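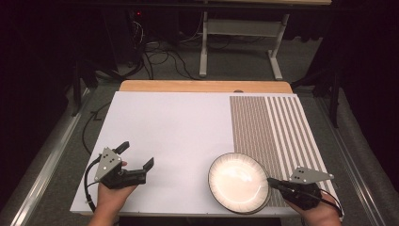 According to Ohemaa Darko, the fourth episode should have been the first, and viewers who give up before reaching it cannot be blamed. The comment was left under our earlier notice of Prundum, and the present review largely agrees with it.

Prundum is an animated science fiction series in 12 episodes, set in the year 2041 in the flooded port of Olta. Its heroine, Fehr, is a junior customs clerk who discovers that one of the ships in her ledger has been arriving every night without ever leaving. The opening three episodes are devoted to the customs office, its rules and its rivalries. They are handsomely drawn but slow, and the narration repeats what the dialogue has already made clear.

Episode 4 runs 81 minutes, far longer than any other installment, and is in effect a feature film. The story moves aboard the ship, the narration stops, and the series finds its proper subject in the friendship between Fehr and the ship's pilot.
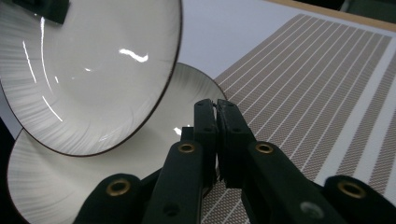

From that point the pacing is considerably more secure. The middle episodes are short and each settles one matter before raising the next. The harbor trial in episode nine is the strongest writing in the series, and the score, limited for most of its length to a cello and a hand drum, serves it well.

Certain reservations remain. The subtitles translate the dock workers' slang inconsistently, so that a single term appears under different spellings within one conversation. The English dub corrects this fault but gives the pilot an unsuitably youthful voice. The final episode leaves the matter of the ledger unresolved, and the studio, Flemadlow, has not announced a second season.

Prundum is recommended to viewers who enjoy deliberate, adult animation. Those with limited time may read a summary of the first three episodes and begin with the fourth. The subtitled version is preferred.

Rating: 4 out of 5
Reviewed July 19, 2023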